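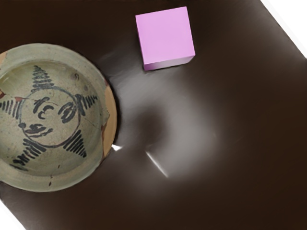 Hetcombe Stands Together: your questions answered

We've had a wonderful number of messages since the far-right group announced its march through Bruderton, and a lot of them ask the same things. Bronwyn Treloar and Rhys Hapeta have put these answers together. Last updated May 2, 2022.

What is Hetcombe Stands Together?
We're a group of neighbours from Hetcombe and Bruderton who want a loud, cheerful, peaceful answer to racism in our two towns. We began with a meeting in Bronwyn's front room and there are now 574 people on the mailing list, which still makes us grin every time we look at it!

Are you linked to a political party?
No. Members of several parties come along, and plenty of people who have never joined anything in their lives. We do ask that party banners stay at home on the day.

Where do we meet?
At the Sheehan Street end of the market square. The march has been given the route along the river, so there will be a good distance between us and them. Look for the big yellow banner (you really can't miss it, Rhys painted it).

Will it be safe?
We've talked the plans through with the police and we will have 60 trained stewards in orange bibs. No event like this comes with a promise, but we've thought hard about it. If you feel uneasy at any point, speak to a steward and they'll walk you to the car park or the bus stop.

Can I bring my children?
Yes please! There's a family area by the library with singing, face painting and a story corner. It is well away from the river and has its own stewards. Children must stay with an adult.

What if someone tries to start an argument?
Walk away and don't film them up close. We know it's hard to keep quiet when someone is shouting rubbish at you, but a square full of people singing is a much better reply.

I use a wheelchair. Can I get into the square?
The square is flat and the kerb is dropped outside the chemist. We're keeping a space clear near the stage, with seats for anyone who can't stand for long. The nearest accessible toilet is in the library.

How do I get there?
The 93 bus stops at the top of Sheehan Street. The riverside car park will be shut all day, so please share lifts if you can.

Can I help?
We'd love you to! Stewards need to come to one of the 2 training evenings at the Onik Café. We're also after singers, cake bakers and anyone with a van.

What happens after the march?
We carry on. The welcome suppers for families new to the area are already up and running, and we're planning a street party in August with food from every kitchen we can talk into it. Join the mailing list and you'll get the details as soon as the road closure is agreed.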